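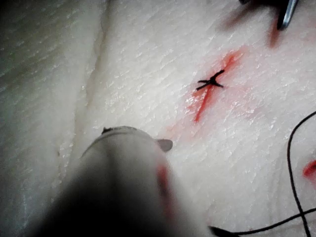

A tied knot over the cut, with more thread lying to the right.

November 2023 – posted by Washington Leite

darkeck: If a machine can do that, why am I still folding towels? Our shop spent October trialling an arm to pack 22 kinds of fittings. It dropped the small washers and went home.

Nillari_K: Stitching gets practised on a pad under good light. My laundry is different every day, so I don't see a robot doing it yet.

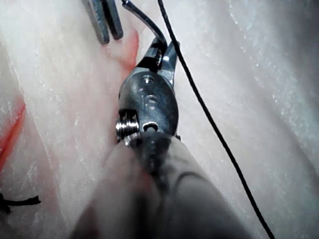

unine: I mend upholstery, 15 chairs a month, and thread is the hard bit. It goes where it likes. The jaws there have hold of a short length and a longer thread runs right past them, and that's where I'd get a tangle. Show me one doing a chair seam and I'll pay attention.

darkeck: Disagree. Chair fabric is tougher and forgives more. I'd give it five years.

unine: You said that about the lawn mower.

Kelly Miranda: Price matters too. I was quoted $778 a month to lease a floor scrubber for the shop, and it still can't do corners
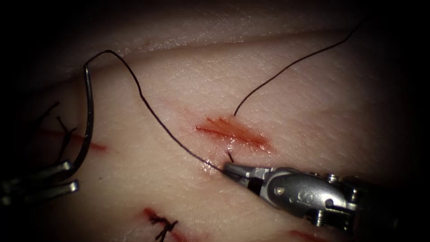

or get under the shelving. A mop costs me $22 – I'll keep the mop.

Xavier: Same. Happy to be wrong.

Related threads
Robot vacuums and shag rugs
Dishwasher loading, 337 replies
Best glue for chair legs

Last updated: two days ago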